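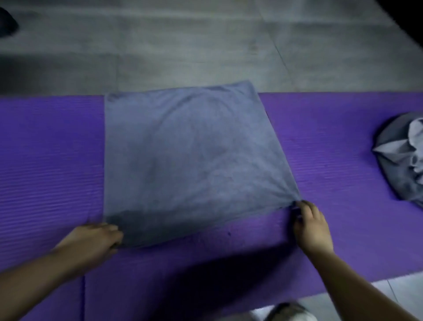
2 min read

Project report – how a local band gets heard (Music and Media, spring term)
Njål Lundgren and Refugio Galindo
May 2023

What we wanted to know: where do people first hear a small band? Radio, playlists, friends, a flyer? We picked Kastmont, synth pop, one EP out. Their singer Ulla Ljungberg said yes to an interview the same day we wrote, so that settled it.

Method. Paper survey at the door, three shows. 96 forms back. Some only half filled in, we kept those and left blanks as blanks. Also read every review we could find, which was two. 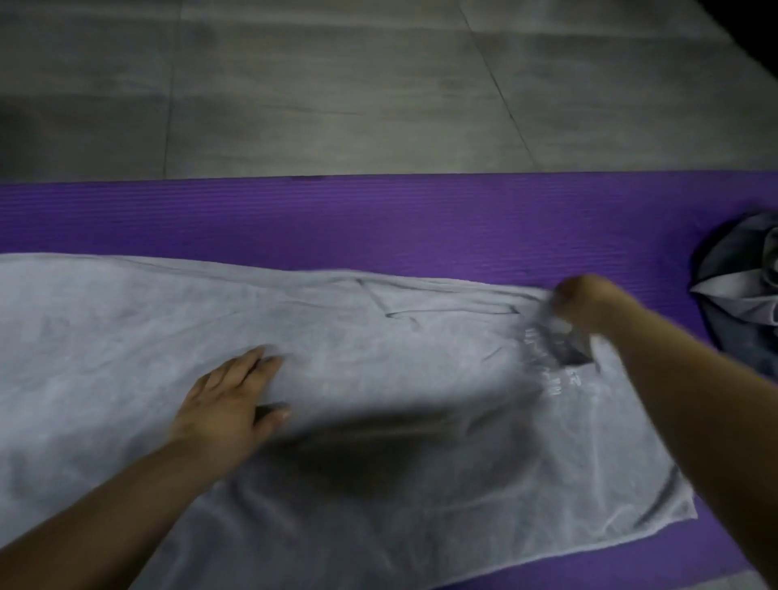 Gray towel spread out on the purple mat

Results. Friends won by a lot. Playlists second, mostly the younger ones. Radio almost nothing – we expected more there, Pleltinton played the single all through August. Flyers: three people, and one of them had drawn it.

The EP had 409 plays when we started writing. Ulla thinks most are from one town. We could not check that, the stats page doesnt show it.

Interview, short version: she writes the words last, hates press bios, would take a good support slot over any review. Both reviews used the word "dreamy". She was not happy with that. Full transcript in appendix B.

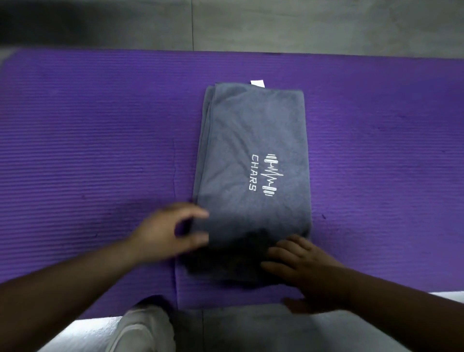 Straightening the folded towel

Problems. Question 4 was badly worded, "online" could mean anything. Second show ran late and people walked past the table. We should of asked age on the first page too.

If we did it again – more bands, fewer questions. And ask on the way out instead of in.

Thanks to Arvid Öberg for reading the draft, and Dolico for letting us put up a table.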